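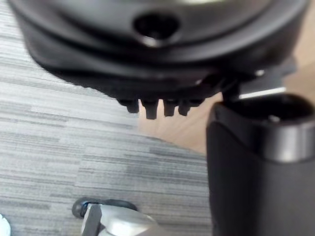 Black plastic up close, with a row of short teeth.

Pustavow (lake resort)

June | By the Porkoditz Travel Desk
4 min read
Filed under: Places A to Z, Lakes & Islands

Pustavow is a small lake resort on the far shore from Porkoditz, and it's where I'd send anybody who wants a quiet week by the water without a wristband, a buffet or a pool bar. The village has over 500 guest beds in summer, mostly in family guesthouses and rental cottages, and far fewer once the water turns cold. The name covers both the village and the bay in front of it, so "swimming in Pustavow" is a perfectly normal thing to say here.

Location and layout

The village sits on a low, wooded bay, with the church at one end and the boat landing at the other. One main street runs between them, and the side lanes all drop down to the shore, so it's hard to get lost (I've managed it, but it was dark and I'd had the plum brandy). Behind the last houses the ground rises into beech forest, and from the top of the hill you can look right across the water to Groltutholm, the long flat island in the middle of the lake.

History

Pustavow was a fishing village first, and some of the older cottages still have the wide doors where the boats were pulled in for winter. Summer visitors started coming when the steamer from Porkoditz added a stop here. They rented rooms from the fishing families, and a few grand villas went up along the shore for people who came back every year. The villas with the carved balconies date from those days and they're lovely to walk past in the evening, when the lamps are on and people are eating outside!

The steamer is long gone. Its old ticket office is now the visitor center, where you can pick up a trail map and pay the nightly guest tax if your host hasn't already added it to the bill.

Getting there

Most people come by ferry. The crossing from Porkoditz takes 29 minutes in decent weather, and the boat is run by Stöcker, a local company that also rents out rowboats and canoes from the landing. Buy your return ticket at the same time, because the machine on the Pustavow side is very choosy about cards. Bikes go on for a small extra fee. Dogs ride free, and there always seem to be plenty of them.

You can drive around the lake instead, and the road is pretty, but parking in the village is tight in high season. The lot by the church fills up first. I'd leave the car in Porkoditz and just take a bag.

Places to stay

Guesthouses are the classic choice. You get a room, a big breakfast and usually a shared garden with steps into the lake. Cottages are better for families or for anyone staying a full week, and they nearly always change over on Saturday, so a midweek arrival can be tricky in July and August. Outside those months owners are a lot more relaxed about dates.
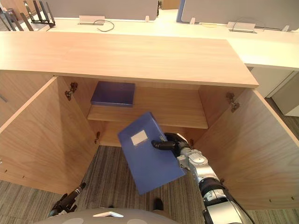
Sheets and towels are a question worth asking when you book. Guesthouses include them, while plenty of cottages charge extra or expect you to bring your own, and the village shop doesn't sell them. There are no large hotels, and the campground takes tents and small vans only.

Eating and drinking

Smoked lake fish is the thing to have. It's sold from the smokehouse next to the landing, wrapped in paper, and you eat it on the wall with your feet hanging over the water. Pustavow also has two bakeries, and locals have firm opinions about which one is better. I like the one nearer the church for rolls and the other one for the poppy seed cake, so I go to both and keep the peace. For a sit-down dinner, book ahead in summer. Kitchens close early, often before nine.

Swimming and walking

The public beach is sand at the edge and grass behind, with a gentle slope that's good for little kids. Farther along the bay there are wooden jetties where the water gets deep quickly. The shore path is flat and shady, and it's an easy walk to the reed beds, where you'll want long sleeves toward dusk.

Day trips to Groltutholm are run by Stöcker too, with two sailings a day in season. The island has sheep, a bird hide and a café that opens when the boat comes in. Pack water and a hat. There's almost no shade out there, and if you miss the afternoon boat you'll be asking at the café about a lift back.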